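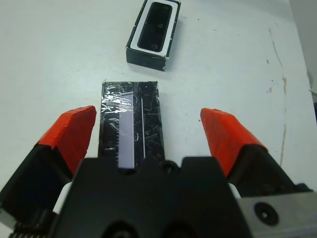

Amado Ocampo
Projektbericht im Modul Verpackung und Logistik, 4. Semester
Abgabe: Dezember

Füllmaterial im Versand kleiner Artikel

1. Ausgangslage

Der Versandhändler Nellero verschickt Zubehör und Kleinteile an Privatkunden. Viele dieser Artikel sind nicht größer als eine Handfläche, gehen aber in Kartons hinaus, die für deutlich größere Ware gedacht sind. Der Rest wird mit Papier oder Luftpolstern aufgefüllt. Ich wollte wissen, wie viel Füllmaterial dabei anfällt und ob sich mit einer zusätzlichen Kartongröße etwas einsparen lässt.

2. Vorgehen

Grundlage sind 836 Sendungen aus dem Lager Sterkcombe. Für jede Sendung lagen die Außenmaße des Artikels und die verwendete Kartongröße vor. Daraus habe ich den Leerraum berechnet. Artikel in einer eigenen kleinen Schachtel wurden mit den Maßen der Schachtel erfasst, Artikel mit Folie oder Klebeband ohne Schachtel mit den Maßen des umwickelten Stücks. Sendungen mit mehreren Artikeln habe ich getrennt ausgewertet, weil sich die Anordnung im Karton nachträglich nicht bestimmen ließ.

Zusätzlich habe ich an 30 Paketen das Füllmaterial gewogen. Das geschah am Packtisch, jeweils vor dem Verschließen.

3. Ergebnisse

Bei 447 Sendungen war der Leerraum größer als das Volumen des Artikels selbst. Am häufigsten betraf das flache Ware. Sie passt von der Höhe her in fast jeden Karton, braucht aber eine gewisse Länge, und so greifen die Packer zur mittleren Größe. Der kleinste Karton im Lager, intern Ogura genannt, wurde selten benutzt. Er ist 200 mm lang und damit für einen Teil der flachen Artikel knapp zu kurz.

Das Gewicht des Papiers schwankte stark. Es hing mehr von der Person am Packtisch ab als vom Artikel — damit hatte ich nicht gerechnet. Eine schriftliche Vorgabe zur Füllmenge gibt es im Lager bisher nicht.

4. Vorschlag

Ich schlage einen flachen Karton vor, der etwas länger ist als der Ogura. Der Lieferant Walotel führt ein passendes Format im Standardsortiment. Dazu käme ein Aushang am Packtisch mit Angaben zur Füllmenge je Kartongröße.

5. Offene Punkte

Bruchschäden konnte ich nicht auswerten, die Reklamationen werden bei Nellero ohne Kartongröße gespeichert. Auch die Lagerkosten für eine weitere Größe fehlen in der Rechnung. Die Tabelle mit den Einzelwerten steht im Anhang A, das Wiegeprotokoll im Anhang B.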